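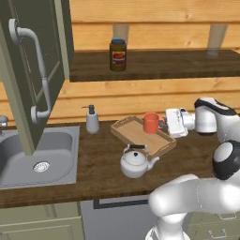 Why Does a Mug Have a Handle?

Fill a mug with hot cocoa and the sides soon get too hot to touch. The handle stays cool enough to hold. To see why, you need to know how heat moves.

Heat always travels from a warmer thing to a cooler thing. When hot cocoa touches the inside of a mug, heat passes into the wall of the mug and through to the outside. Scientists call this conduction. If you wrap your hands around the mug, the heat keeps going, right into your fingers.

The handle touches the mug in only one or two small places. Heat has to squeeze through those places and then travel along the handle. On the way, much of it escapes into the air.

Good and bad conductors

Some materials let heat through quickly. Metals do this, and they are called good conductors. A metal spoon left in soup warms up all the way to the top. Other materials slow heat down. Wood, cork and most plastics are poor conductors, and we also call them insulators. Pottery is somewhere in between. It carries heat much more slowly than metal does.

Cups without handles

People drank from cups long before handles were common, and many cups still have none. Tea bowls are often small, and you hold them by the rim and the foot, where they are coolest. Some travel cups have two walls with a gap between them. The gap slows the heat, so the outside stays comfortable.

Yiran Xue makes pottery in the town of Memilholm. She rolls each handle from a strip of soft clay, bends it into a curve and presses it onto the cup. Both pieces have to be equally damp, or the handle may crack as it dries. She can make 12 mugs in a morning. They dry slowly on a shelf before they go into the kiln, a very hot oven that turns the clay hard.

Try it yourself

Ask an adult to help. Stand a metal spoon and a wooden spoon in a bowl of warm water. Wait 2 minutes, then touch the tops of both. Which one feels warmer?

Words to know

Conduction: heat moving through a material or between things that touch.
Insulator: a material that slows heat down.
Kiln: an oven for baking clay.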